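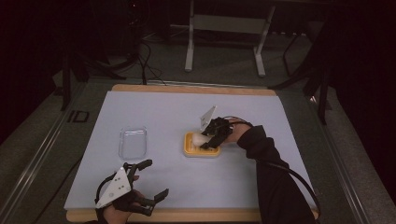 Pellow Tabletop Sorting Set

README, version 3
Maintained by Efua Mensah and Bảo Quách

Contents
Pellow covers small sorting and placing tasks done by hand at a table. Objects are moved between trays and containers on a board. The set has 200 clips, each no longer than 60 seconds.

Folders
clips/ holds the video files
notes/ holds one text file per clip
lists/ holds the object list and the task list

Objects
Small items: egg-shaped pieces, blocks, bottle caps
Trays: shallow, several colors
Containers: clear plastic, with and without lids

Tasks
Place: put one item into a tray.
Transfer: move an item from a tray to a container, or back.
Clear: return every item to its starting spot.

Notes format
Each notes file gives the task, the objects on the board, and the result (done, partly done, dropped). If an item was dropped and picked up again, the result is still "dropped".

Known problems
Clear containers are hard to make out against the pale board. Check the notes file before you label them.
Some 2 percent of the notes use the old tray names from version 2. These will be fixed in the next release.
Clips from January have no sound.

Changes
Sun 19 July: lids added to the object list, duplicate clips removed.

Send corrections to Bảo Quách with the clip name in the subject line.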